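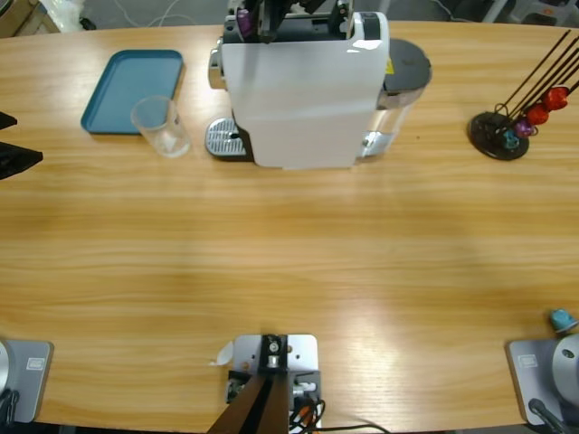 **Tutorials / Robot learning**

# Splitting a coffee task into stages before you train on it

I spent most of July teaching a two-arm setup to work a capsule coffee machine, and my first policy was awful. I'd fed it whole demonstrations, start to finish, and it kept blending the capsule part with the cup part. So I cut every episode into stages, and things got so much better!

I call my stages Kun (grab the capsule), Fullton (load it) and Zallness (cup under the spout). Silly names, but they're easy to search for in a log. Go through each recording and put a stage tag wherever the goal changes - I tag at the moment the fingers open or close. 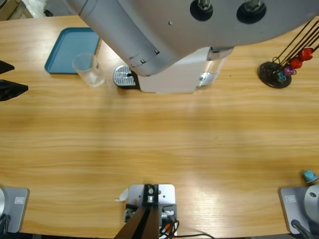 **Do I need the same number of clips for every stage?**
Give the hardest stage the most. I ended up with 905 clips for Kun and 396 for Fullton, and evening them out made grasping worse.

Next, pick your views. For the grasp, lean on the wrist camera (the capsules sit close together among thin rods, and the table view loses them). Crop it, then train each stage on its own for 70 epochs.
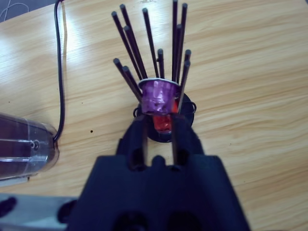
Guangming Yu wrote in to say that a shared encoder with a separate head per stage trains faster and grasps just as well. I've tried it since, and I agree - do that if you're short on GPU time.

Last step: chain the stages. I let a small classifier choose the next one and make it wait for a steady vote before it switches. Save the config as `zovton.yaml` and start with short runs.

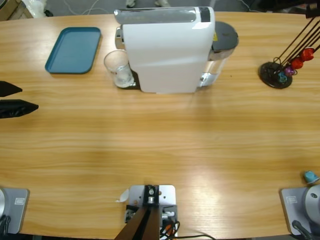 *Table view: machine, tray and capsule stand along the far side, arm bases along the near edge.*

If the arm dithers between two stages, lengthen the vote window first and leave the learning rate alone.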